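Subject: Re: [guesthouse-list] Bedding changeover, what are people doing about the beige sheets

Quick one before I head out, will try to answer everybody at once.
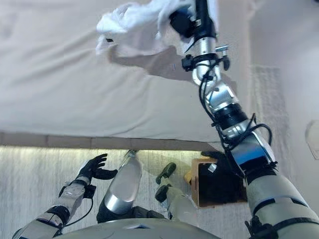

OK so. Sheets first. The beige fitted ones stay on, we're keeping them for the winter. They've got the darker band along the side and they sit flat on the mattress if you pull the far corners first and then come back round to your side. Do it the other way and you'll be fighting wrinkles all morning. A few faint creases are fine. Don't iron on the bed please, somebody did in the Skerby rooms and we lost a mattress cover.

White cloths are for wiping down and smoothing only, not for guests. If you find them in the towel pile pull them out. Wash at the hot setting, no softener, softener makes them useless.

Iolo Watkins wrote:

> Hi all, three questions from our end.
> 1. Are we still on the Buvano sheets or switching to Vanhove? I have 4 sets
> left of the old ones and the closet is full.
> 2. Carpet under the beds. The gray speckled stuff hides everything until
> the sun comes in low and then you see every crumb. How often are people
> pulling the beds out?
> 3. Does anyone have a trick for lint on beige? I went over one bed with a
> dry cloth and it just moved the fuzz around.
> Also the order minimum went up to 70 pieces which is silly for a place
> our size.
> Iolo

1. Staying with Buvano till they wear out. Keep your 4 sets, or send me two, I'm short. Vanhove feels nice but shrinks, mine came up short at the foot after a couple of washes and I had to tuck like crazy.

2. Once a month here, vacuum with the narrow head along the edge every changeover. Takes no time if the lamp cord isn't in the way. Mine always is.

3. Damp, not dry. Wring the cloth out hard, bunch it up and press and drag toward you, dont rub in circles. Shake it out of the window and go again. Pillowcases same thing.

On the minimum, could we order together? If four or five of us go in it's easy to get past 70. Price drops again at 600 but that's way more than we'd ever use. Udedum has storage if we need it, I'd want to see how damp it is in there first.

Send me your numbers by noon if you want in, fitted and flat seperately please, last time I had to guess.

Gotta run, dryer's buzzing

M.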